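From: Trudy Pearce
To: Dradura list, table flowers
Date: August 9, 2024
Subject: Re: Sunflowers and tulips together or apart?

Paula Onu wrote:
> I have 45 stems in a box and a few glass vases. Do you mix the
> sunflowers in with the tulips or keep them separate? Mine look
> crowded whatever I do. Also, is the rose print cloth too much
> under them?

Paula,

I keep them apart. The tulips go in the clear glass and a sunflower goes in the dark mauve one with the ribbed sides. Sunflower heads are heavy looking and they hide the tulips if you put them in the same vase.

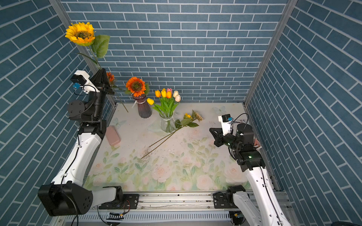

Orange sunflower in the mauve vase, tulips in the clear one.

As for crowding, take everything out and start over. Lay all the stems on the table first so you can see the colors, then put in one tall green stem and work out from that. I used to build the bunch in my hand and drop it in, and it always fell to one side. 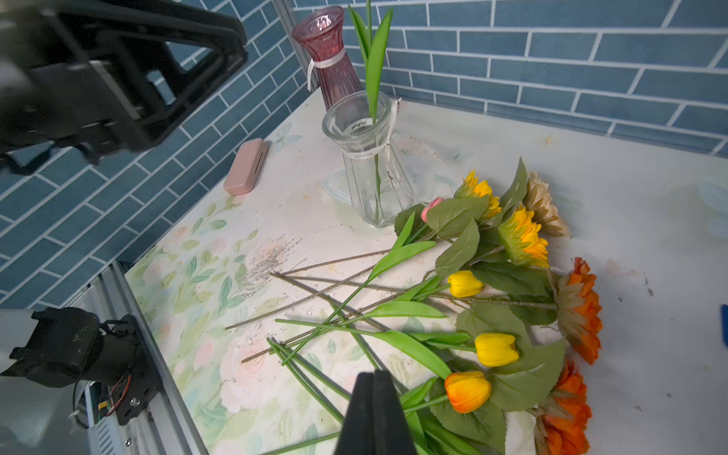
Artificial stems don't settle the way real ones do, so bend the wire a little before they go in. Leaves too. If they came flat in the box, pull them up and away from the stem. Margareta trims hers about an inch, but I would leave them long until you are sure of the vase.
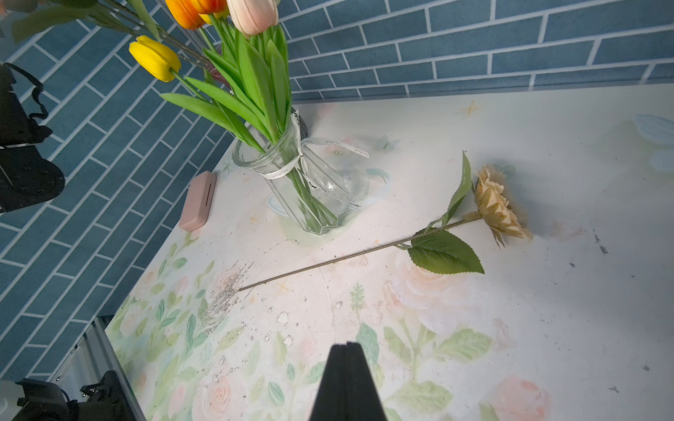

Tulips in the faceted vase, white ribbon at the neck, one sunflower lying on the table.

The rose print is fine in my opinion. The pattern is pale and the flowers are strong colors. A plain blue wall behind helps more than a plain cloth would – ours is the brick pattern and orange shows up well on it.
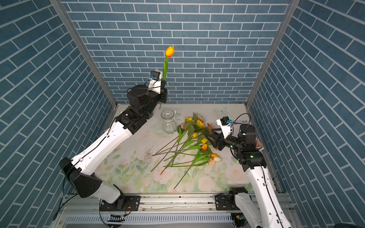
Put the tallest tulip in the middle and keep the pinks and creams lower. Two or three leaning out is enough. For dust I use a soft dry brush, never water on the fabric heads.

Emilian, do you still have the spare ribbon? I could use 5 yards.

Trudy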